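Frozen shoulder: questions we get asked at the Clillovbridge clinic

Does it really get better on its own?
Often, yes, but be wary of anyone who gives you a date. Old leaflets promise full recovery in two years. Plenty of people are left with some stiffness after that, usually when reaching up or behind the back.

Are you sure mine is a frozen shoulder?
Not from a web page, and you shouldn't be either. The usual clue is that the arm won't turn outwards even when someone else moves it for you. If it hurts but still moves freely, something else is more likely. An X-ray is mostly there to rule out arthritis.

Do steroid injections work?
They can ease the pain for a while, mainly in the early, sore stage. We'd be slower to offer one once the pain has settled and only the stiffness is left. If you have diabetes, ask first - your blood sugar may go up for several days.

What about the Charbonneau stretching method?
We get asked this a lot. The leaflet quotes 844 satisfied users, but there was no comparison group, and a condition that tends to improve with time will make almost any treatment look good. The stretches themselves are ordinary ones. You can do them without buying the course.

Which daily jobs should I keep doing?
Most of them, within reason. Waist-height work is usually easier than anything overhead, so keep up the washing-up, the ironing and the folding if you can bear it.
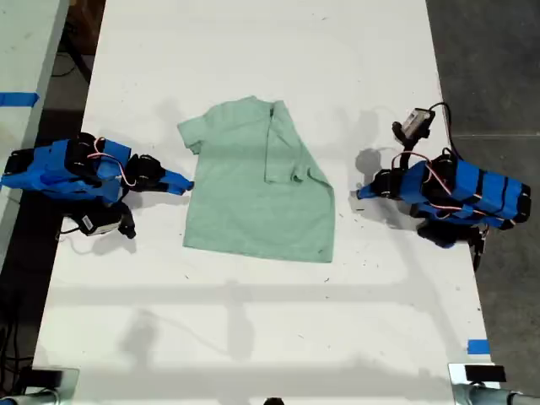 A T-shirt part-way through folding, on a white table.

If a job leaves you sore well into the next day, do less of it. Stopping altogether tends not to help.

How many physiotherapy sessions will I need?
The Plavlow course is 8 sessions. I don't know of any good reason for that number over 7, and some people get what they need from a couple of visits and a sheet of exercises.

Are magnets or copper bands worth trying?
I have seen nothing that persuades me. A shop in Nunstead sells a magnetic sleeve for £200, and I'd keep the money.

When should I ring someone?
The same day, if the shoulder is hot and swollen, you feel feverish, or the arm has changed shape after a fall. Chest pain or trouble breathing along with arm pain is a 999 call.

Answers by Raymonde Marchand, physiotherapist. Last looked over in March.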